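How I set out the shadow line for a standing-stone piece

I get asked about this a lot, so let me walk you through how I did it for Grotovum, my big upright slab in the meadow at Sæther. The idea was that at one hour on one afternoon in March its shadow would land right along a gravel path. Sounds fancy, but you can do it with string!

Start with a broomstick. Push it into the ground where your piece will stand, check it with a level, and go back at your chosen hour (mine was 4 p.m.). Put a peg at the tip of the shadow, then run string from the stick through the peg and keep going as far as you want the path.

Now the length. Measure the shadow, divide by the height of the stick, and multiply by the height of your sculpture. My slab is 2,000 mm tall and the shadow came out at 2,340 mm, so the path got cut to match. If your ground slopes (mine does, a bit) the numbers drift, so tape a pole together at full height and check again.

For the footing I dug down 275 mm and packed it with crushed stone before the concrete went in. Ask your foundry or quarry what they'd want under it, though, as every piece is different.

Leave the pegs in until the slab is up. I pulled mine early on Urnine, an older piece, and had to wait a whole year to set them again. 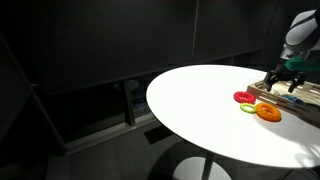 Then rake the gravel in right up to the string and take the string away last.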